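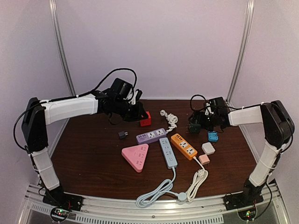 按 Stojan Stojanović 的说法，Juvano 拾音器装上去声音发薄，多半是两只拾音器相位相反，跟线圈本身没有关系，他建议把这一条放在最前面。我们照办，见第一节。

# Juvano 拾音器安装与接线常见问题

适用于 Juvano 单线圈和双线圈全系列。Vasić 贴牌版本的线色不同，见“线色”一节。

## 单独用都正常，两只同时开声音变薄、音量变小

两只拾音器反相。单线圈型号把其中一只的热端与地线对调即可，前提是金属罩和底板没有与线圈地线共用焊点。有共用焊点的，先断开罩的接地线，单独引到电位器外壳，再对调线圈两端。不做这一步，金属罩会接到热端，手一碰就有哼声。

双线圈四芯型号把两组线圈整体对调，屏蔽层始终接地，不参与对调。

## 装之前怎么判断相位

万用表打到直流毫伏档，指针表最好。红表笔接热端，黑表笔接地，用螺丝刀平面轻放在磁极上，再迅速拿开，记下指针偏转方向。另一只用同样的动作再测。方向一致即同相。

数字表刷新慢，读数会跳，多测几次，只看符号，不看大小。

## 线色

Juvano 四芯线：

- 红：北极线圈起端，接热端
- 白：北极线圈末端
- 绿：南极线圈末端
- 黑：南极线圈起端，接地
- 裸线：屏蔽，接地

白、绿两根拧在一起焊好，套热缩管，这是标准串联接法。需要切单时，把这个接点引到推拉电位器。

Vasić 版本的红与绿功能互换，其余相同。手上没有包装、分不清版本的，看底板：Vasić 版本底板刻有字母 V。没有刻字但线又被前任用户换过的，请用上一节的方法实测，线色不可信。

## 直流电阻和说明书不一样，是不是坏了

先看温度。铜线电阻随温度升高，夏天和冬天测出来有差别是正常的。再看测量位置：拾音器还焊在电路里时，音量电位器与线圈并联，读数偏低。至少断开热端再测。

读数为无穷大是断线，通常断在引出线焊点，少数断在线圈内部。读数接近零是短路，先检查热缩管和焊点毛刺。

电阻不代表输出大小。线径、匝数、磁铁都不同的两只拾音器，比较电阻没有意义。

## 音量和音色电位器用多大

单线圈用 250 kΩ，双线圈用 500 kΩ。混装的琴统一用 500 kΩ，在单线圈的热端与地之间并一只 470 kΩ 电阻，接在选择开关之前。

音量用对数型还是线性型按习惯选。常用音量渐强奏法的，线性型的行程更均匀一些。

## 拾音器高度

按住最高品，量弦底到磁极顶面的距离。双线圈琴桥位从 3 mm 开始，低音侧可以再低一点。琴颈位弦振幅大，一律比琴桥位低。

调到以下现象消失为止：

1. 高把位音准漂移，尤其是 6 弦
2. 延音中出现不规则的颤动
3. 拨弦重时起音发糊

前两项是磁力牵弦造成的，单线圈型号更明显。换弦后要重调，从普通镍弦换到 Wostilel 纯镍弦时音量会下降，先别急着把拾音器升上去，弹几天再定。

## 有哼声，摸琴弦就消失

属于正常的环境干扰，接地是通的。想减轻，做腔体屏蔽：铜箔或导电漆都行，各块之间要导通，最后用一根线引到地。铜箔背胶不一定导电，接缝处点焊。

摸琴弦哼声反而变大，说明热端与地接反，或者输出插座焊反了。后一种更常见。

完全不受手影响的哼声，检查琴桥接地线。浮桥琴的地线焊在弹簧爪上，焊点虚的很多，爪子表面要先打磨再上锡，烙铁功率不够就焊不牢。

## 啸叫

大音量下的尖锐啸叫是线圈或金属罩在振动。线圈浸蜡可以解决，出厂时已浸蜡的是 211 型和 89 型，其他型号为了保留一点空气感没有浸。自行浸蜡请用温控容器，蜡温过高会使骨架变形，变形不在保修范围内。不要用明火加热。

金属罩松动的，在罩内侧点少量硅胶，再焊回底板两侧。

## 89 型能直接换下 211 型吗

安装孔距相同，螺丝通用。89 型底板支脚长，浅腔琴可能顶底，安装前量一下腔深。电气上不用改动。

## 焊接要注意什么

拾音器引线耐热有限，烙铁在引线上停留尽量短。电位器外壳散热快，用大烙铁头，先在外壳上镀一层锡，再把线放上去。屏蔽线末端套管，避免碰到开关触片。

含酸助焊膏一律不用。

## 线剪短了能接吗

能。接长部分同样用屏蔽线，两段屏蔽层要连通，接点错开，逐根套热缩管。

## 保修

断线和出厂焊点脱落在保修内，寄 Irnivton 维修部，随件附上故障说明和测得的电阻值。拆过线圈胶带、自行浸蜡或更换磁铁的不予保修，可以付费重绕。重绕时默认恢复原匝数，需要改匝数或抽头的，在说明里写清楚。

每年十二月维修部盘点，期间照常收件，下月开始处理。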